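Week 9: Message queues and the "exactly once" promise

Notes to go with the lecture. Read the Todero manual, chapter 2, before lab.
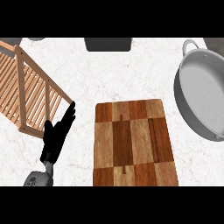

Last week we left off with a producer that sends a message, gets no reply, and has to decide whether to send again. If it does, you may get the message twice. If it doesn't, you may lose it. Every queue product has to live with that choice, whatever the sales page says.

Clanex advertises exactly-once delivery. Read the small print. It drops repeats by message ID, inside a 30-second window, on one broker. A client that hangs for 31 seconds and retries gets a duplicate. I would call that at-least-once with a filter.

Todero makes a weaker claim and I trust it more. It tells you duplicates will happen and leaves the cleanup to the consumer.

The usual fix is an idempotent consumer:
- store the message ID in the same transaction as the result
- check for the ID before doing the work
- decide how long to keep old IDs (most teams never do, and the table grows)

Watch out for side effects outside the database. An email can't be rolled back.

About the Bukholm benchmark: it used 500 messages and never killed a broker. I don't see what it shows.

Lab: run the Paulík test script against both queues, kill the consumer halfway, and count the rows. Bring your numbers even if they look wrong.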